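# Toilet paper roll is crumpled on the outside and will not turn well on the holder

**Khalil Hijazi**

Hello everybody. I look after the restrooms in a small workshop building in Sullbridge, 2 restrooms on the ground floor and one upstairs. In June we changed to a different paper, the Sevora two-layer, and we keep it in a storage room at the end of the corridor. I bought 163 rolls because the price was good for this quantity.

My problem is that many rolls are not nice and round anymore. The outer layers have creases, and when I put such a roll on the holder it goes a little, then stops, then the paper tears in the wrong place. People complain to me and they leave pieces on the floor.
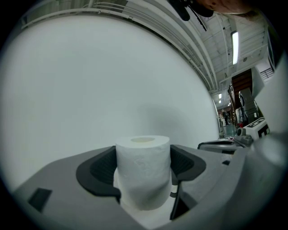
*A roll with soft creases in the outer layers. The core opening is at the top.*

I want to know two things. Is it the storage which makes this, or do I have bad paper? And can I still use the creased rolls, or must I throw them away? I would not like to throw away so many. The holders are the simple kind with a rod through the middle, brand Brirance, and with the old paper they worked without any problem.

---

**Dennis Haslam**

Don't throw them away. Creases on the outside are only on the outside. Take off the first few turns until the surface is smooth, and use that paper for wiping the sink or the mirror.

For the turning, look at the core and not at the paper. If the cardboard is pressed to an oval, the rod rubs on it at two places and the roll stops, exactly like you describe. Put two fingers inside and push it round again, slowly, going around the whole opening. Do it from both ends. After this the roll should turn freely in your hand on the rod before you put the rod on the wall.

About storage: how high do you stack them? I had the same thing when I put heavy boxes of hand soap on top of the paper. Now my rolls stand upright on the shelf, never on their side, and nothing goes above them. Also check that the new roll is not wider than the old one. Ours were wider and they touched the back plate of the holder.

---

**dalbello_fan**

Buy the Dal Bello dispenser with the cover, problem finished

---

**Khalil Hijazi**

Thank you Dennis. I went on Saturday to look and yes, the lower packs were lying on their side with cleaning bottles above — my mistake. I tried your way with the fingers on 29 rolls and 25 of them turn well now. The other four I put next to the workbench for wiping.

I measured the width also and it is the same as the old paper. The dispenser with cover I will ask my boss, but he will say no.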